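Skip to content
Home Forum Tickets Docs Downloads Log in

Ticket: planner drops the chassis from the collision scene between approach and descend

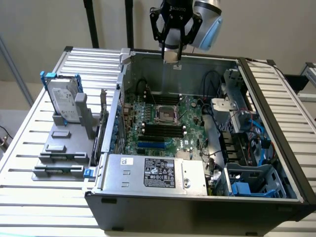

Cell 2, arm over the open tower, drive in its caddy in the holder on the left.

Category: Motion planning > Collision scene

Hi all, Vesna Kos here. I've been fighting this one for days and I'd love a second pair of eyes before I start ripping things out!

Our cell does desktop teardown and reassembly. The sequence is boring: approach above the case, descend, grip, retreat, go to the holder. Planning runs on the Hakley stack, and perception is the Coppens node that fits a chassis model to the point cloud and publishes it as a collision object. Approach always plans fine. Then I ask for the descend and the planner hands me a path that goes straight through the drive cage, as if the case had vanished. I've got the speed turned way down and my hand on the stop, so no broken hardware so far.

What I tried first (and none of it helped):

- Bumped the padding on the chassis mesh. No change, which makes sense if the mesh isn't there.
- Swapped the planner plugin. Different path, same cage.
- Restarted perception between approach and descend. Worked once, then never again.

Then I finally did what I should have done on day one and dumped the scene right before each plan request. The chassis object is there for approach and gone for descend. The log says this every single time:

[scene_monitor] object chassis_0 expired, age 1279 ms
[planner] request accepted, 7 objects in scene

So something is timing it out. I don't set an expiry anywhere in our launch files, I grepped twice.

Update, Monday, March 25, 2024

Hrvoje Golob pointed me at the merge step – thanks, Hrvoje, I owe you lunch. The Coppens node stops publishing when the fit score drops below 70, and ours drops as soon as the gripper comes in over the case and blocks part of the view. The scene monitor has a default timeout of 300 ms on anything that comes from perception, but it only checks when a new request arrives. So the object looks alive until I ask for the descend, and then poof.

For now I latch the last good chassis pose once approach finishes and re-add it as a static object, then remove it after retreat. I ran the sequence all afternoon and every descend plan went around the cage.

I don't love it, though. If the case gets bumped while the pose is latched, the planner won't know. Sabina Bandara suggested masking the arm out of the cloud before the fit, and I think she's right, but our robot model still has the old finger geometry and the mask leaves a fringe of stray points.

Still open:
- Is the timeout supposed to be settable per object? The docs mention it, the parser ignores it.
- Can we get a warning in the planner log when an expired object was part of the previous plan?

Leaving this open until somebody on the Hakley side answers the first one. I can upload the scene dumps if you want them.

We use cookies to keep you signed in and remember your forum settings. Accept Manage preferences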